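4.3 Verfrühtes Öffnen des Greifers beim Ablegen in offene Behälter

Von den 3.457 aufgezeichneten Ablegevorgängen des Versuchsabschnitts wurden 513 durch die Überwachungslogik als auffällig markiert. Die manuelle Durchsicht ordnete 191 davon einem Fehlertyp zu, der im Folgenden als verfrühtes Öffnen bezeichnet wird: Der Öffnungsbefehl wird ausgeführt, bevor die Bahngeschwindigkeit des Greifermittelpunkts unter den zulässigen Schwellwert gefallen ist. Die übrigen Markierungen betreffen Kontaktereignisse, Zeitüberschreitungen und Abbrüche durch das Bedienpersonal und werden in Abschnitt 4.4 behandelt.

Der Fehler war in der Simulation nicht aufgetreten. Dort wurde der Zustand des Greifers im selben Takt aktualisiert wie die Gelenkwinkel, sodass zwischen der Freigabebedingung und der tatsächlichen Bewegung kein Versatz entstehen konnte. Am realen Aufbau laufen beide Signale über getrennte Busteilnehmer. Der Armregler (Skirik, Firmwarestand vom Mai) liefert einen geglätteten Geschwindigkeitswert, die Greifersteuerung hingegen reagiert auf den ungeglätteten Befehl des übergeordneten Planers. Wird die Bahn kurz vor dem Zielpunkt neu berechnet, setzt der Planer die Freigabebedingung zurück und wertet sie anschließend mit dem Geschwindigkeitswert des vorhergehenden Bahnsegments erneut aus. Liegt dieser Wert zufällig unter dem Schwellwert, so öffnet der Greifer, während der Arm bereits wieder beschleunigt.

Voraussetzung für das Auftreten ist demnach eine Neuplanung in der Endphase des Anfahrens. Eine solche Neuplanung wird vorwiegend durch Hindernisse ausgelöst, die über die Öffnungsebene des Zielbehälters hinausragen. Bei flachen Schalen und Kisten ohne Deckel blieb die Zahl der Neuplanungen gering. Bei Körben mit Henkel sowie bei Kartons mit aufgestellten Laschen stieg sie deutlich an, weil die aus den Tiefendaten geschätzte Hülle des Behälters zwischen aufeinanderfolgenden Messungen schwankt. 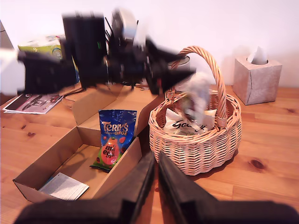
Abbildung 5: Arbeitsbereich mit Karton, Korb und bewegtem Arm.

Für die Bewertung des Fehlers ist die Lage des Objekts relativ zum Behälterrand im Augenblick der Öffnung maßgeblich, da sie bestimmt, ob eine Restgeschwindigkeit das Objekt noch in den Behälter oder bereits darüber hinaus trägt. Die Auswertung stützt sich auf die Gelenkwinkel und den Stellweg der Greiferfinger; Kamerabilder wurden nur ergänzend herangezogen. Ihre Aussagekraft ist in der kritischen Phase begrenzt. In Abbildung 5 sind der Arm und das zerknitterte, weißlich-graue Objekt unmittelbar über dem Korb so stark verwischt, dass sich die Objektkontur nicht mehr zuverlässig abgrenzen lässt, während die Papiertüte im Korb trotz teilweiser Verdeckung segmentiert werden kann. Aus einer einzelnen Aufnahme dieser Art ist nicht zu entscheiden, ob das Objekt noch gehalten wird. Der hohe Henkel reicht zudem bis dicht unter das verwischte Ende des Arms, womit der seitliche Spielraum für eine Korrekturbewegung in dieser Höhe eingeschränkt ist. Die Laschen des Kartons sind nach außen geklappt, die hintere steht hoch auf; beide Behälter gehören damit zu der Gruppe, für die eine erhöhte Zahl von Neuplanungen festgestellt wurde.

Zur Eingrenzung der Ursache wurde der Ablauf am Prüfstand Gerotstead ohne Objekt nachgestellt. Die Neuplanung wurde dabei nicht durch die Wahrnehmung, sondern durch ein künstlich eingespeistes Signal ausgelöst, dessen Zeitpunkt relativ zum Zielpunkt schrittweise verschoben wurde. Der Fehler ließ sich reproduzieren, sobald das Signal in das letzte Bahnsegment fiel. Bei früherer Auslösung war der gespeicherte Geschwindigkeitswert stets zu hoch, um die Freigabebedingung zu erfüllen. Ein mechanischer Defekt des Greifers, der zunächst vermutet worden war, konnte ausgeschlossen werden: Der Austausch der Fingerantriebe durch Pushpa Rawat blieb ohne Einfluss auf das Verhalten.

Sicherheitstechnisch ist der Fehler aus zwei Gründen relevant. Erstens verlässt das Objekt den Greifer mit einer nicht überwachten Geschwindigkeit. Bei leichten, verformbaren Gegenständen ist die Energie gering, für Glas oder gefüllte Dosen gilt dies nicht. Zweitens meldet das System den Vorgang als erfolgreich abgeschlossen, da die Erfolgsbedingung lediglich die vollständige Öffnung der Finger und das Erreichen der Rückzugsposition prüft. Eine Person, die den Arbeitsbereich nach der Fertigmeldung betritt, kann daher auf herabgefallene Gegenstände treffen, die im Umgebungsmodell nicht geführt werden. Dieselben Gegenstände können beim nächsten Anfahren eine Kollision verursachen.

Als Gegenmaßnahme wurde die von Jaqueline Beltrán vorgeschlagene Verriegelung umgesetzt. Der Öffnungsbefehl wird nur noch angenommen, wenn fünf aufeinanderfolgende Messwerte der Bahngeschwindigkeit mit der Kennung des aktuellen Segments vorliegen und sämtlich unter dem Schwellwert liegen. Bei jeder Neuplanung wird der Puffer geleert. Die Prüfung erfolgt in der Greifersteuerung selbst und ist damit vom Planer unabhängig. Der Ablegevorgang verlängert sich um die zum Füllen des Puffers benötigte Zeit.

In der Wiederholung der Prüfstandsversuche trat das verfrühte Öffnen mit aktiver Verriegelung nicht mehr auf. Für den Betrieb mit Objekten liegt noch keine ausreichende Datenbasis vor. Offen ist insbesondere das Verhalten bei dauerhaft schwankender Behälterhülle: Folgen die Neuplanungen dicht genug aufeinander, so wird der Puffer nie vollständig gefüllt, und der Arm verharrt mit gehaltenem Objekt über dem Behälter, bis die Zeitüberschreitung greift. Die derzeitige Rückfallstrategie, das Objekt an den Aufnahmeort zurückzulegen, setzt voraus, dass dieser noch frei ist. Eine Prüfung dieser Voraussetzung ist im Planer bislang nicht vorgesehen.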